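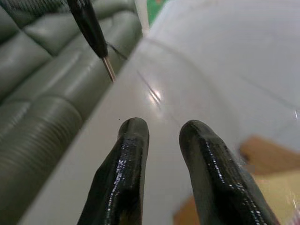
Offen und bereit: der Greifer beim Vorführtag von Wavgate.

Ich gebe zu, ich war vor allem wegen des Sofas überrascht. Man fährt 68 Kilometer zum Vorführtag und landet in einer Art Wohnzimmer! Aber gerade das hat mir gefallen. Auf Messen sortieren Roboter gern bunte Würfel – und wer hat zu Hause schon bunte Würfel? Ich habe Altpapier, und zwar reichlich. 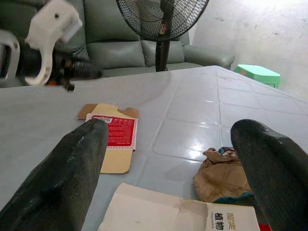 Eine zerknüllte Tüte hat nun mal keine ordentliche Kante, ein flachgedrückter Karton liegt immer irgendwie blöd. Dosik, so heißt das Projekt, will genau da ran, und ich finde das mutiger als jede Tanznummer. Ob ich dafür Geld ausgeben würde? Im Moment nicht. In 5 Jahren vielleicht, wenn das Ding dann auch den Müll runterbringt – ich wohne im vierten Stock.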